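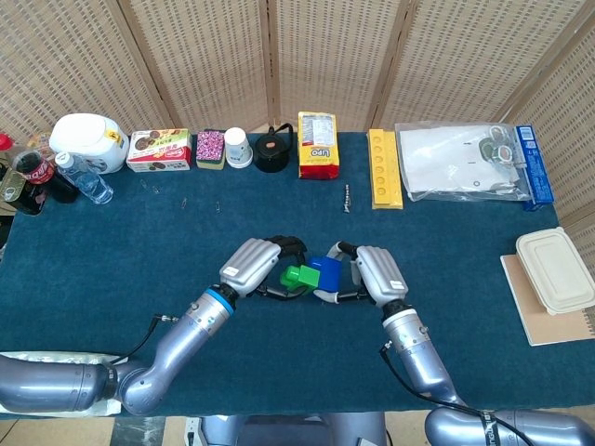 What is the Skesano method? It is a way of starting a lawn by laying strips of old turf upside down and seeding into the exposed roots.

The name comes from the Skesano nursery, which sold the idea to homeowners as a cheap replacement for new sod. Its backers claim the buried grass feeds the seedlings and holds water through the first summer. Evidence for either claim is thin. Most of what is repeated in garden columns goes back to one sales leaflet, and the leaflet names no soil type, no seed mix and no watering schedule.

Strips are cut by spade or rented cutter, flipped, rolled flat and covered with a thin layer of compost. Seed goes down in September. The nursery's leaflet promised full cover in 64 days - a strangely exact figure for a process that depends so heavily on weather.

The best-known trial was run at Murdale by Traian Hodoroagă, a landscape contractor, on 200 square feet of worn lawn. He reported good cover but also a lumpy surface and a return of couch grass from the flipped strips. There was no plain seeded plot next to it, so the result says little about the method itself. A second trial at Stasiv, on roughly 100 square feet, was given up after the strips dried out and shrank apart.

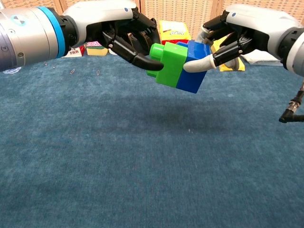
Brokstead, 2025-07-24 - The town's parks office dropped the method from its list of approved lawn repairs, citing uneven ground and complaints about weeds. Skesano disputed the decision and blamed poor rolling. It has not published measurements of its own.

Similar practices are older than the name. Gardeners have long stacked turf upside down to rot into loam, though usually in a heap and for much longer.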